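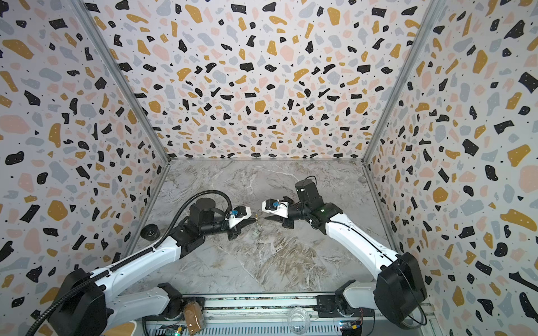 Library > Starnia Course Readers > Filtwood Interiors > Chapter 3

Chapter 3
Patterned Walls, Patterned Worktops, and the Small Things We Put Down on Them

If you have come straight from the last chapter, with its long discussion of plain paint, you may be ready for a little color, and I'm happy to say that you have arrived at the right place. We are going to spend this chapter in the company of two patterns that turn up together again and again in kitchens, hallways, craft corners, and shop counters: terrazzo and marble. I have a soft spot for both of them (you will notice it, so I may as well admit it now), and I have also lost a good many earrings, screws, and postage stamps to both of them, which has made me a more careful teacher.

Let's begin with terrazzo. The traditional material is made by setting chips of stone or glass in a binder and grinding the whole thing smooth, and people have walked on it for centuries. Much of what we meet at home today is the look of terrazzo, printed or copied onto something else. The look is easy to recognize even when the material isn't: irregular chips scattered over a pale ground, in a handful of colors that have been chosen to get along. Black, mustard yellow, pale pink, and a light blue-gray on off-white is a very friendly set, and it's the one I'll come back to in the exercises. The black gives the eye something to hold on to, the mustard warms everything up, and the pink and the blue-gray keep the peace between them.

Marble, or a marble pattern, behaves quite differently. Instead of chips it has veins, and veins have a direction, so your eye wants to travel along them. A gray surface with white and beige veining and a few brown streaks reads as quiet from across the room, and then turns out to be rather busy when you lean over it. Put that under a terrazzo wall and you have one pattern that scatters and another that flows. Beginners are often told to keep the two apart. I used to say so myself, until I spent an October fitting out sample bays for Ustuneo and found that I liked the pair very much, provided the joint between them was clean. A slim metal strip down the corner where two patterned panels meet does more good than you'd expect! 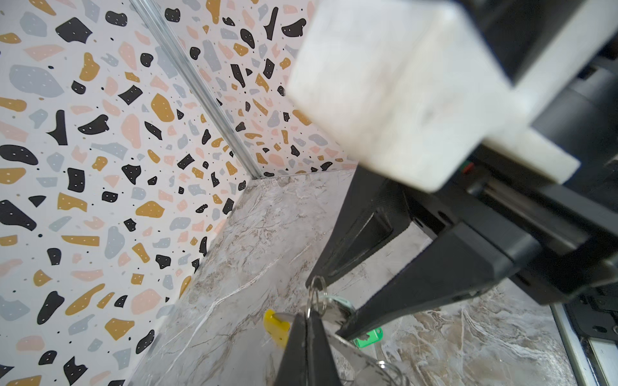 One student wrote to me that she found the corner the hardest part of any small room, and that in her own pantry the chips on one wall never seemed to agree with the chips on the next. She wanted to know whether she ought to have matched them. My answer was no, and I'd give it again. Terrazzo has no repeat that the eye goes looking for, or at least it shouldn't, so a corner is allowed to be a plain stop. Stripes and checks are another matter, and you'll find them on page 178 with all the grief they bring.

Scale deserves a few words too. Stand close to a patterned wall and the chips look large and lively; look along to the far wall and they shrink and crowd together, although the print may be exactly the same. In a deep, narrow space this can make the far end feel busier than you intended. Bring a sample home, prop it where it will live, and look at it from the doorway as well as from the stool. 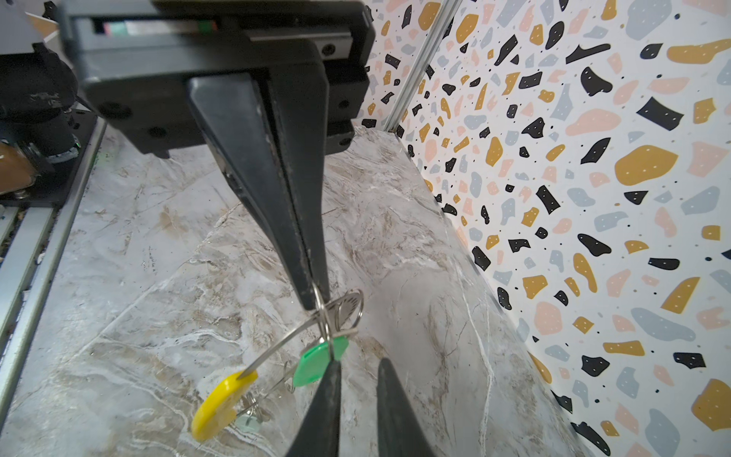 Now we come to the small things, and to the part of the chapter I enjoy most. A surface is there to be used, and sooner or later somebody will drop a set of keys on it. Bare metal rings and thin wire all but vanish against gray veining, especially in the evening. A bright green plastic tag stands out at once. Yellow does well on the marble, though I'd think twice before hanging a yellow tag against a wall that already has mustard chips in it. Pale, see-through colors are pretty in the hand and very hard to find again.

Before you read on, try the following at your own table.

Exercise 2. Gather a few small everyday objects: keys, a thimble, a paper clip, a button or so. Lay them on the busiest surface you own, leave the room, come back, and write down which one you saw first. Then move them to a plain tray and do it again. The Lu sample cards at the back of the book will serve if everything you own is plain.

Keep your notes, as we'll want them when we get to trays and hooks.

Reader comments (3)

Did the exercise with my sewing box on a marble-look counter. The gray buttons were hopeless, and I stepped on one the next morning.

14th January
Could the next edition say more about grout? My terrazzo tiles look fine, but the lines between them are all I can see now.

I matched my corners anyway. It took a whole weekend and I'm very pleased with them, sorry!

Starnia Course Readers sends a short newsletter when new chapters are posted. Enter your email address to subscribe. You can unsubscribe at any time.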